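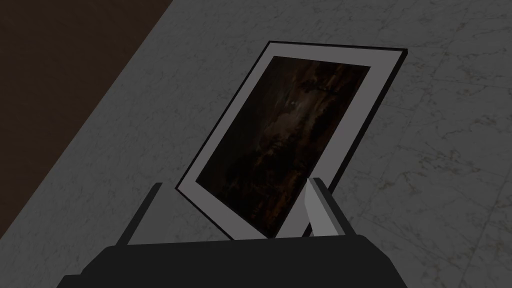 I've lost most of September to a bug in a pretend flat, and I'd like to get it written down before I forget which bits were my fault (a fair few).

Some background if you're new. Olell is our simulated flat, with rooms, floors, walls and far too much brown, and in it a simulated arm practises moving household things about. Pictures were my idea. Everybody does mugs and blocks, and I thought a framed picture would be a nice step up: flat, awkward, a bit heavy for its thickness, and you can tell straight away if it's wonky. Flivia is the bit of software that queues up the runs, watches them and decides if each one passed. I wrote most of Flivia. Remember that.

So, the fault. I'd set off a batch of 200 runs before bed and came down to a lovely page of green ticks. I was thrilled! I made toast! Then I played a few back while I ate it, and in one of them the arm let go of the frame halfway across the room, carried on with its empty hand to where it was meant to be going, opened its fingers very politely and got a tick for it.

I went through the whole batch after that, which took until lunch. There were 23 like it. Every one was a drop in mid-move, and every one was marked as a pass.

It was really two problems sitting on top of each other. The first was the grip. If the fingers took the frame near a corner it could swing round between them during the move, and if the arm was going quickly enough it swung right out. Fair enough, a real one would probably do the same. You slow down, you grip nearer the middle, you get on with your life.

The second was the nasty one. Flivia checked for a dropped object by looking at how far apart the fingers were. Closed all the way meant nothing in the hand, anything wider meant something was in it. But months ago I'd put in a minimum gap of 4 mm, to stop the fingers shuddering against each other when they shut on nothing, and the picture frames are thin. With the minimum gap in place, the hand could never close far enough to count as empty. So it was "holding" something for ever, whatever had happened to the frame. And the final check only asked if the hand had got to the target and opened. It never asked where the picture was. I know. I KNOW.

What bothers me is that the same check was going to be used on the Primeo, our real arm, over at the Deschamps workshop. A dropped picture in Olell costs me a restart. On the bench it's glass on the floor and an arm still swinging away at full speed as if all's well, because nothing has told it to stop. 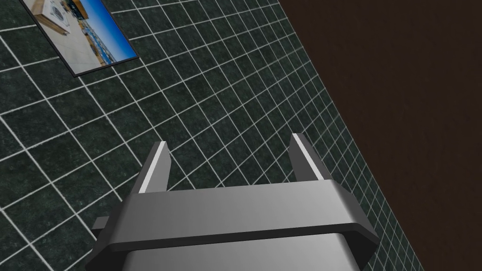 Killian Marty read a draft of this and thinks I'm being too kind to the finger check. His view is that it should never be the thing that triggers a stop, in the simulator or out of it, even when it's working properly, and that I ought to be comparing where the object is with where the hand is all the way through the move.

He's right, and I've mostly done it. Flivia now follows the frame's own position from pick-up onwards, and if it drifts too far from the hand the arm stops where it is and the run fails, no argument. The final check looks at the picture itself and doesn't care what the hand thinks. I've also taken out the minimum gap, so the fingers shudder again when they shut on nothing. Ugly, but I can live with ugly.

The bit I haven't solved is how to do this on the real arm, where I can't just ask the world for the position of a picture. Killian wants a force reading at the wrist, so you'd notice the weight going. I'd like that plus a camera. We're still going back and forth, and until we agree, the Primeo is only moving a square of cardboard, slowly, with me standing next to the stop button.

I reran the batch last night with the old settings and the new checks, and it caught the drops, run 2163 included, the one I'd been watching over my toast. Next job is going back through the older mug batches to see how many of those ticks I still believe.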